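Genura Household Net Worth Planner, paper edition

Spiral bound, 107 pages. Work out what you own and what you owe, no spreadsheet needed. Put together by Primo Zuccaro at Hillurness, now in its second printing.

What's in it
Asset sheets for super, savings, shares, the house, the car. Debt sheets for mortgage, cards, HECS, money owed to family. 12 monthly tally pages plus one for end of financial year. Pocket inside the back cover for statements.

Start any month. Most people go with July.

Specs
A4, 100 gsm paper, takes fountain pen alright. Soft cover in navy or grey. Navy is low at the moment, more comming.

Price
$40, postage extra. Couples pack is two planners and a shared summary sheet, email for a price. Pick up from the Hirkholm shop Saturday mornings, bring your order number.

Please note
It's a record book, not financial advice. Doesnt value your house for you, use a recent appraisal or your rates notice. Siu-fong Tu checked the super pages for the new printing and fixed the totals line on the shares sheet. Got the old one? Ask and we'll post you the corrected sheet, no charge.

Returns
Unmarked copies only, with receipt. Written in, sorry, can't take it back. 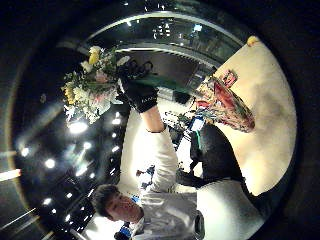
Refills and extras
Tally page refills, fits both printings. Nnaji tab dividers sold separately.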